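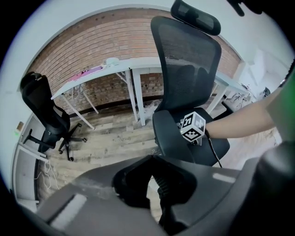
I put off buying a real desk chair for years. I had a dining chair with a cushion tied to it, and then a hand-me-down that sank an inch every time I leaned back, and I kept telling myself that was fine because I get up a lot. (I do not get up a lot.) So in January I finally gave in and ordered the Collthorpe, the black mesh one with the headrest, and I've been sitting in it most of the working day since.

First thing, the box. It's heavy! I dragged it down the hall on a bath mat and would do the same again. Inside, everything was bagged and labeled, and the instructions are all drawings with hardly any words. I missed the one about which way the armrest brackets face, put them on backward, swore a bit, took them off, and started over. Without that I think I'd have been done in half an hour. The hex key they give you is short and hurts your palm after a while, so if you have a longer one, go find it before you start.

The mesh back is the reason I bought it and it's the best part. My old chair had that fake leather that sticks to your shirt by lunch, and my office gets afternoon sun, so by 3 pm I used to feel like I'd been shrink-wrapped. None of that now. The mesh is fine enough that it doesn't snag my sweaters, and it's pulled pretty tight, tighter than I was used to. For the first week I thought it was too tight, if I'm being picky. Then either it gave a little or I did.

The seat is a regular padded cushion, nice and thick, with a rounded front edge. I'm on the short side and cheap chairs always dig in behind my knees, so that rounded edge matters to me more than any lever or knob. It's firm. If you like to sink into things you'll want to try one in a store first. After a long day I still feel like I'm sitting on a cushion and that's all I ask. It does collect lint, though, and dog hair, and toast crumbs somehow, and black shows every bit of it. I keep a lint roller in the drawer.

Now the headrest, which I have mixed feelings about. It's padded and curved and it feels great when I'm leaning back on a call. When I'm typing it does nothing at all, my head is nowhere near it. And if you wear your hair up, forget it, the clip hits right on the curve. I tried it tilted a few different ways and have now settled on leaving it where it is and ignoring it half the time.

Casters: smooth on my wood floor, no marks so far, and quieter than the old ones. They're maybe too smooth. The floor in here slopes a tiny bit toward the window and the chair will wander if I stand up fast.

I did try two others before I picked this one. The Ralley had a softer seat but the back stopped below my shoulder blades, and the tilt lever was stiff enough that I needed both hands. The Zeltimum was very pretty and I wanted to love it, but the arms wouldn't go low enough to slide under my desk, and that was the end of that. If your desk is higher than mine you might like it better than I did.

A couple of small gripes. There's a creak from somewhere under the seat when I lean left. I tightened everything after 2 weeks and it went away, then it came back, quieter. The height lever is right next to the tilt lever and they feel exactly the same, so I still drop myself four inches when I only meant to lean back. And the arm pads are hard plastic. I bought a pair of slip-on covers and they helped a lot.

I paid 80 dollars less than full price because it was on sale, and at that price I'm really happy with it. At full price I'd grumble about the arm pads some more. My sister has asked for the link twice now, so I may end up with company in the Collthorpe club. I'd buy it again, in the gray if they ever bring the gray back, for the dog hair.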